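The Second Cup
Why the office kitchen still matters, and what one small firm learned when it tried to do without

By Mairéad Dunne

For six months the staff at Kavanagh, a map printing firm, had no kitchen. The old one had been turned into storage, and a vending machine by the stairs was meant to take its place. People drank less tea. They also stopped talking to each other.

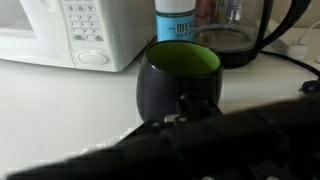
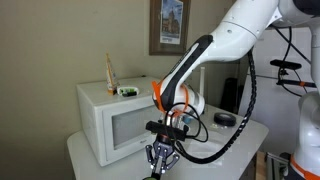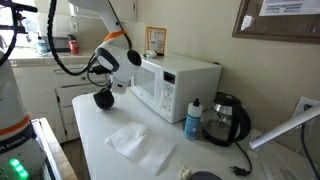
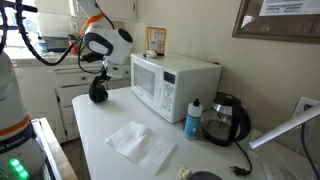 A microwave and a white counter go a long way in a shared kitchen.

What went missing

Orla Tierney runs the proofing desk at Kavanagh. Her job is to catch mistakes before a map goes to press, and much of that used to happen over a hot drink. Someone from sales would mention that a customer had changed a street name. Someone from the press room would say the blue was running dark again.

"None of it was in an email," she says. "You heard it waiting for the kettle."

After the kitchen closed, the sales and press teams had little cause to cross paths. In December a run of 1083 walking maps went out with a bridge on the wrong side of a village. Two people in the building had known about the bridge. Neither had spoken to the proofing desk that week.

Tierney does not blame the vending machine for the bridge. She does say that the reprint cost more than a new kitchen would have.

The price of a room

Floor space is the usual argument against a staff kitchen. Kavanagh's old one took up 97 square feet, and the firm needed shelves for paper stock. When the manager, Oisín Daly, looked at the plans again, he found that half the shelves held samples from a supplier the firm no longer used. The samples went in a dumpster and the sink was hooked back up.

He set aside $200 for small things: a drying rack, hooks, dish towels, a bin with a lid that closes. The staff were asked what else they wanted. Most asked for a window that opens, and a few asked for a table high enough to stand at. They got the table. The window is still painted shut.

Whose turn is it

Every shared kitchen has its quarrels. At Pekura, a payroll office across the street, the trouble was milk. Everyone bought their own, and the fridge filled up with half-empty cartons marked with initials. Nelly Cabrera, who keeps the accounts there, moved the whole office to one standing order paid out of petty cash. The arguments over milk ended and the arguments over the dishwasher began.

Her office has tried a chart, a bell and a weekly draw. The chart lasted longest. At the moment whoever comes in first empties the machine, which has made some people late on purpose.

Kavanagh has no dishwasher. You wash your own cup, and anything left in the sink at five o'clock goes in a box under the counter. By spring the box was full. Daly put it on the front steps with a sign, and it was gone by lunch.

A place to stand

The new kitchen is smaller than the old one, and there are no chairs. Tierney wanted chairs at first and has changed her mind. People stay for as long as it takes to drink a cup of something, then go back to their desks.

She has taken to carrying proofs in with her. Last month a driver who had stopped in for water looked over her shoulder and pointed to a one-way street with its arrow facing the wrong way. He drives it every morning. The arrow was fixed before the plates were made, and he now has a hook of his own by the sink.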